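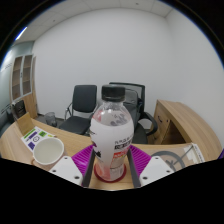
Bottle between the two fingers, base in the red ring. Desk setup, wrist view.

dernach_k wrote:
I am collecting demonstrations with the hand-held gripper for our bottle task. I have 703 now, and the policy still closes too early when it comes near the label. Must I do more, or is my way of showing wrong?

Gurkov wrote:
More will not help you. I would delete all where you approach fast. The hand is quicker than the arm, and the arm can not copy this. Move like you are tired.

gotinport22 wrote:
I don't agree with Gurkov. Slow demos gave us a robot which stops in front of the bottle and waits. We changed to remote control with the leader arm, and 2 evenings of this were better than 700 by hand.

Gurkov wrote:
You stopped because you made pauses, it is a different thing from slow. And with remote control you don't feel the bottle. My students always squeezed too much.

dernach_k wrote:
We have no leader arm, so by hand it must be. Is it a problem that the label is turned to the camera every time?

Dunmore wrote:
Yes, please turn it. Also move the chairs and the paper cup between sessions, if not it will learn your office. I would check the finger width signal before anything else, ours came two frames late.

dernach_k wrote:
Thank you, I will look at the delay first.

Search this forum Go
Contact us | Copyright 2022 | Back to top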